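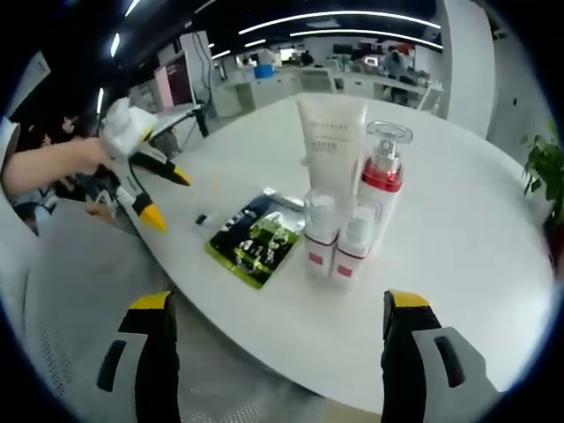
Tabletop set T3: tube, pump bottle, two short bottles and sachet, with both hand-held grippers.

Larnaneo Manipulation Software Forum
Board: Perception and Planning
Topic: Transparent caps and grasp width prediction in release 2 of the tabletop policy

Posted by: jvass_perception
Members are asked to review the behaviour set out in this post before the November software freeze.

Release 2 of the tabletop policy was evaluated on set T3 over 300 rollouts. In 267 of these, the first grasp closed on the intended object at an acceptable width. The remaining cases are not evenly distributed. The great majority concern the two short bottles with transparent caps, and in nearly all of those the predicted width corresponds to the bottle body while the predicted height corresponds to the cap. The fingers therefore close too early and at the wrong level.

The perception group's present view is that the depth head treats the clear cap as background and the grasp head does not. The two outputs are then merged in the planner without a consistency check. We propose that such a check be added at the merge stage, with any disagreement above a configurable threshold returned to the perception module for a second estimate.

Comments are invited from those responsible for the planner and for the demonstration pipeline.
Judit Vass

Posted by: planner_maint
The analysis of the merge stage is correct as far as it goes. I do not support the proposed remedy. The planner runs inside a fixed time budget, and a return call to perception would exceed it on the older Takács controllers, which remain in service at two of our partner sites. Those sites would have to disable the check, and we would then be maintaining separate behaviour for separate hardware.

I would prefer that the width and height be predicted jointly. If they come from one head, there is nothing to reconcile.

Posted by: m_shboul
I must disagree with the preceding reply in part. A joint head was trialled in the Gasano branch and the results were recorded in the branch notes. Accuracy on opaque objects was unchanged. On transparent caps the joint head was consistent with itself and wrong in both values, so the gripper closed confidently on air above the shoulder of the bottle. I would consider that a worse outcome, as it produces no signal by which the fault may be detected.

The difficulty, in my assessment, lies in the demonstrations. The wide-angle view compresses objects near the rim of the image and the rectification step is applied after the crop. The edge of a clear cap is only a few pixels across at that point, and much of it is lost in resampling. I recommend that rectification be moved ahead of the crop and the existing demonstrations reprocessed before any change is made to the planner.
Majdi Shboul

Posted by: alley_tools
For the information of members, reordering the two steps is supported in the current version of the Alley preprocessing tool. The setting is rectify_first and its default value is off, for compatibility with earlier data. Reprocessing requires the original recordings. Cropped files cannot be used. Storage should be checked in advance, as the intermediate files are considerably larger than the final output.

Posted by: jvass_perception
Thank you for the replies. I accept the point regarding the time budget and withdraw the return call in its original form. A lighter version may be possible, in which the planner simply lowers its approach speed when the two estimates disagree.

I am less persuaded that reprocessing will resolve the matter by itself. The pump bottle in set T3 also has a clear overcap, and it is shaped like a flat-topped dome. It nonetheless appears among the failures. Resampling loss would not explain that.

Posted by: m_shboul
The pump bottle has a glossy red collar directly beneath the overcap. I examined the attention maps for those rollouts and the grasp point was drawn to the collar in every case. I regard it as a separate fault with a similar appearance, and suggest it be logged under its own number.

Posted by: newer_member_sg
May I ask whether the sachet is included in the reported figure? Our own group finds that a flat sachet with a foil strip is by far the hardest object to pick up, and I was surprised that it was not mentioned.

Posted by: jvass_perception
The sachet is present on the table as a distractor and is never designated as the target. It is not included. Grasping of flat objects is addressed on the Contact and Force board.

Posted by: planner_maint
I have no objection to the reduced approach speed. It falls within the budget on all supported controllers. I ask that the threshold be exposed in the site configuration file and not compiled in, and that the default be conservative.

On the question of cause I remain of the opinion that both heads should share a common encoder, whatever is decided regarding the demonstrations. The Gasano trial used an encoder trained on opaque objects only, and I do not consider its result conclusive.

Posted by: m_shboul
The encoder in the Gasano trial was fine-tuned on mixed objects from the second checkpoint onward. The training record may be consulted. I am nevertheless willing to repeat the trial on reprocessed data, provided that the evaluation labels are held constant.

Posted by: forum_moderator
Three items have been opened in the tracker arising from this topic: approach speed on disagreement (assigned to the planner group), reprocessing of set T3 with rectify_first enabled (assigned to M. Shboul), and the red collar fault (unassigned). Discussion of the shared encoder may continue here. Members wishing to take on the unassigned item should reply below, stating which controller they have available.

Posted by: alley_tools
I am able to take the collar item. A current-generation controller is available to me in the mornings.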